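Dressing cables and hoses on a bin picking arm

Most unplanned stops on a small picking cell come from the cable bundle. A hose snags on the bin rim, a connector backs out, a signal wire breaks inside its jacket. The steps below follow the Cusberg shop rules for tabletop cells and work for any six-axis arm with an outside dress pack.

Before you start

Stop the robot, lock out the power and bleed the air. Put the key in your pocket. You will need hook-and-loop ties, flush cutters, a paint marker and a tape measure.

Step 1. Find the worst pose

In reduced speed mode, jog the wrist to both ends of its travel with the gripper down in each corner of the bin. Write down the pose where the bundle pulls tightest. All lengths are set from that pose. Lock out again before you touch the cables.

Step 2. Set the loop

Leave enough slack at the wrist that the bundle never goes straight. Keep air hoses on the outside of the bend, where they are less likely to kink. If the loop can touch the rim of the bin in any pick pose, shorten it or move the last anchor up the arm.

Step 3. Tie it

Place ties at even spacing, up to 30 cm apart on straight runs and closer through the loop. Snug is enough. You should be able to turn a cable inside the tie with two fingers. Cut tails flush - a cut tail with a sharp end will open a glove or a hose.

Step 4. Fix the bins

A bin that slides changes every clearance you just set. Clamp it to the table and mark its place with tape so it goes back to the same spot after cleaning. Keep clamp handles out of the arm's path.

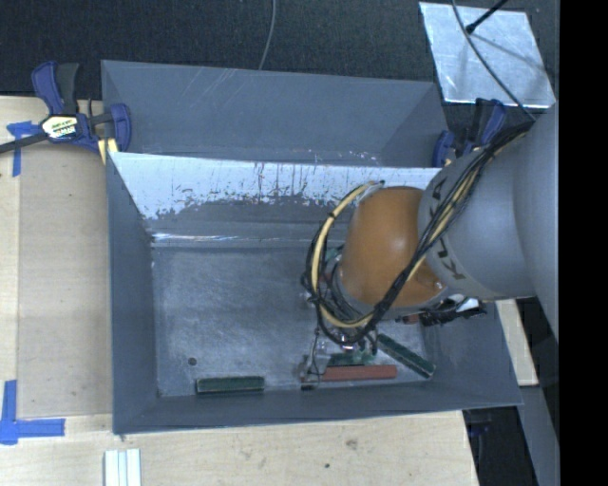 KUKA arm over the front bin, with the hose and cables tied together and looped around the wrist.

Step 5. Run and recheck

Run 37 picks at reduced speed and watch the loop, not the gripper. Mark any rub point with the paint marker. Then go to full speed and inspect again after 2000 cycles. Replace any tie that has moved and any hose with a flat spot.

Record the result on the cell sheet. The Wullov line keeps its sheet on the cabinet door, and the Awasthi cells log it with the October service. Either is fine as long as the next shift can find it.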